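검색어를 입력하세요 검색

블로그 이웃 모임, Brirnlow 인쇄소 견학
최종 수정: 5월

지난달에 읽은 책 이야기는 다음 글로 미루고, 오늘은 인쇄소에 다녀온 이야기를 쓰겠습니다. 한국어로 쓰는 것이 아직 느려서 이틀 걸렸습니다.

Ondthorpe역에서 11번 버스를 타고 갔습니다. 블로그를 쓰는 이웃 여덟 명이 같이 갔고, 안내는 Dilani Wijesinghe 씨가 해 주셨습니다. 작은 출판사의 시집과 에세이를 주로 찍는 곳입니다. 한 번에 최대 233권까지 주문을 받는다고 합니다. 저는 더 큰 곳을 상상했습니다.

제일 좋았던 곳은 제본실입니다. 풀 냄새가 강하지만 저는 싫지 않았습니다. Svend Hafstein 씨는 실로 묶는 책에 대해 질문을 아주 많이 하셨고, 그래서 점심이 늦어졌습니다. 기념으로 102쪽짜리 빈 공책을 한 권씩 받았습니다. 저는 여기에 독서 일기를 쓸 생각입니다.

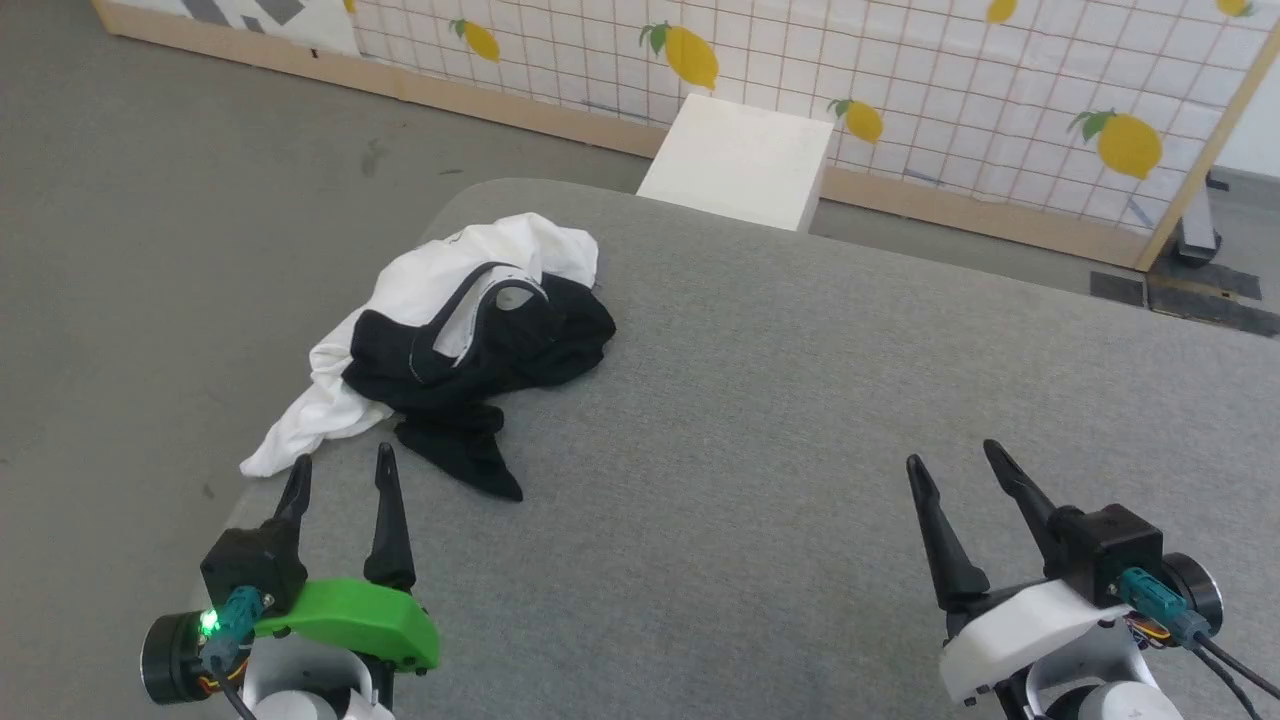 회색 천 위에 뭉쳐 있는 흰 옷과 검은 옷

돌아오는 버스에서는 Nazanin Ansari 씨가 빌려준 단편집을 읽었습니다. 두 편만 읽고 잠이 들었습니다. 다음 주에는 그 책의 감상을 올리겠습니다.

문의: 댓글 또는 방명록 | © Ladan Vahidi | 맨 위로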